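Ticket: Bid portal, Lot 3 (Ulness footbridge resurfacing) — documents not reaching suppliers
Raised by: Procurement, Trerwood Council
Priority: High
Status: Closed

Summary
Suppliers registered for the Ulness footbridge tender say they can log in and see the notice, but the pricing schedule for Lot 3 won't download. Lots 1 and 2 are fine. The closing date is in February and we have had one bid so far for Lot 3, from Shetty.

Steps tried by the council before raising
Logged in with the test supplier account. Notice opens. Clicking the pricing schedule gives error 500 after a long wait.
Cleared the browser cache and tried a second browser. Same result.
Removed the schedule and uploaded it again under the same name. Same result.
Asked Shetty how they got their copy. They downloaded it the day the notice went live, before the first addendum.

Update, 09:40
Stullanska support has the ticket. They asked for the file size and the name of the file exactly as it appears in the portal. Sent both. The schedule is a spreadsheet with 7 tabs, one for each section of the deck and approach ramps. They also asked if the addendum had been published as a new document or as a replacement. It was a replacement. 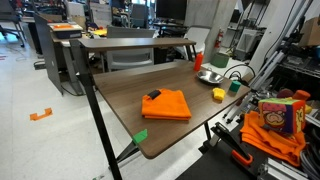 Shobha Thampi: I can reproduce this from our side. When a document is replaced after publication, the portal keeps the old version and points suppliers to the new one. For Lot 3 the pointer goes to a version that was never released, so the download fails. Please don't replace the file again for now, as each attempt adds another unreleased version. Can you tell me who approved the addendum and whether they had the publisher role at the time?

Update, 11:15
Checked. The addendum was approved by an officer covering for the engineering team. Their account has the editor role only. The portal let them press Publish and showed the green message, but the audit log has "pending" against the entry. We had all read the message as meaning it was done.

Update, 14:05
Publisher role added to the account and the addendum released from the audit screen. Test supplier account now downloads the schedule. The progress bar reached 100 and the file opens with all tabs present. The two unreleased versions from this morning have been deleted by Stullanska.

Follow-up
Message sent through the portal to every supplier registered for Lot 3, with the closing date moved back by one week. Shetty told separately that their bid was priced on the earlier schedule and that they may resubmit — the portal keeps the first bid until a second one is lodged.

Still open with Stullanska: the green message should not appear when the entry is pending. They have logged it as a fault with no date for a fix. Until then, check the audit log after every addendum.

Closed by requester.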